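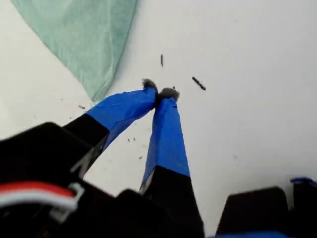 When I planned our gripper bench at Komon I did what everybody does: I priced the arm, priced the gripper, added a bit for shipping and called it a budget. Then the small stuff started eating me alive! Fingertips, mostly. The dark pads at the ends of the fingers are soft-looking, slightly fuzzy things above a wrap of what looks like blue tape, and I had put down exactly zero dollars for pads or tape. So let's do your budget in a better order than I did mine.

Step 1. Write down the task before you shop. Ours is picking up cloth, so grip surface matters a lot more to us than lifting power. Maya Boutros made me put it in one sentence, and I still think that was the most useful hour of the whole project.

Step 2. Split the sheet into two tabs. One is for things you buy once (arm, gripper, table, power supply). The other is for things you use up: pads, tape, wires, connectors, cloths. My second tab came to $184 for the first order, and I'd happily spend it again.

Step 3. Order spares with the first shipment. I get 8 sets of tips and 2 spare cable sets per gripper. Shipping small boxes one at a time is how you go broke slowly.

Step 4. Budget for cleanup. Crumbs of dark material on a pale tabletop are a pain if you're recording video, so add a hand vacuum and a few lint rollers (cheap ones are fine).

Step 5. Leave 5 percent unassigned. Ruwan Thambiah wanted me to spend ours on a nicer table in September. I held out, and it went to connectors instead.

If you're ordering for more than one bench, copy the second tab for each of them. The first tab you can mostly share.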